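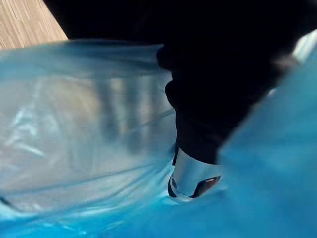

What is a gripper comparison, and why do one at all?

A gripper comparison is a set of trials in which two or more robot hands do the same jobs, on the same arm, with the same objects, so that you can see which hand suits the work. You do one before you buy or build anything in bulk, as the figures on a maker's sheet are mostly about lifting power and opening width, and very little of the trouble in real jobs comes from either.

Gripper comparison

A gripper comparison (some people say gripper trial, and I've heard bake-off as well) is a common bit of work in small robotics labs and packing firms. I've been keeping this article going for a while, mostly from my own notes, so please forgive the places where I lean on what we did at Brullska. Other labs do it differently and I've tried to say so where I know.

Background

Early trials of this sort used blocks, balls and mugs. They're easy to get hold of and easy to describe, and a hand that can't lift a block isn't worth much. The bother is that nearly every hand can lift a block! Once you've tried three or four of them they all score the same, and you've learned nothing except that blocks are easy. So people moved on to soft things: cloth, cables, nets, and my own favourite, plastic bags.

Bags are horrible, and I say that with some affection. A bag has no fixed shape, it slides, it folds over on itself and it clings. A hand that closes neatly on a box can close on a bag and come up with a pinch of nothing. A big bag is worse than a small one, with so much loose film for the hand to get lost in.

The parts being compared

Fingertips. This is where I'd start. A hard, smooth tip moves easily over film, so it's good for pushing into a bag and poor at pulling one along. A soft or rubbery tip grabs well but drags when you'd like it to slide. Rounded ends are kinder to thin plastic than square ones. Plenty of tips have a separate pad for the gripping face, and it's worth checking whether the pad can be swapped without taking the whole finger off. (On one hand we tried it couldn't, and I'm still cross.)

The body of the hand. People forget this one. A hand that works in the open may be far too fat to go down inside something, and knuckles, screws and cable clips all catch on film. I like to run a bare palm over a new hand and feel for anything that snags my skin - if it bothers me it will probably bother a bag.

The camera. A camera at the wrist goes wherever the hand goes, which is lovely for close work. Put it down near a bag, though, and the view can fill up with plastic very quickly. Clear film is a nuisance too: you see shapes through it and reflections on it, and it's hard to say which is which, for a person as much as for software. A second camera off to the side helps a lot, and we never ran a trial without one after April.

The controller. Two controllers can make the same hand feel like two different hands. The Cellow controller we used eased off as soon as it met any push back, which was gentle on film but meant it gave up early. The Bjarnason one kept pressing until told otherwise. I went in expecting to like the gentle one better and came out on the other side, at least for bags.

How a trial is run

Ours went like this. Each try began with the bag in a fresh heap, shaken out by hand. The arm had one go at reaching in, and one go at taking hold of the film and lifting. Two people marked each try without talking to each other, and a try only counted as good if both had marked it so. We did 293 tries across 2 hands, of which 121 were the reaching-in part alone. We threw out 51 in the end, nearly all of them cases where a marker had written something neither of us could read the next morning.

Some labs fix the starting shape of the bag with clips or a frame. It makes the tries easier to compare, but a clipped bag is a much tamer thing than a loose one, and I think you lose the very trouble you set out to look at. Opinions differ here, quite loudly at times.

Scoring

The simplest score is good or bad. It's quick, and I'd still use it first. Flosix, a small logging tool we all ended up relying on, lets you add a note to each try, and those notes were worth more to me than the totals. "Slid off the fold" and "closed on nothing" are both bad tries, but you'd mend them in quite different ways.

Time per try is often given as well. I'd be careful with it, as a slow good try and a fast bad one can average out to something that looks rather respectable.

Common mistakes

Changing the fingertips and the controller on the same day. Using one bag for the whole trial, when film goes soft and creased with handling. Letting whoever built the hand do the marking (I've been that person, and I was far too generous). Forgetting to write down which pads were fitted.

See also: fingertip pads; wrist cameras; soft object handling; force limits

Last changed Sunday, November 26, 2023. The section on controllers still needs a proper table.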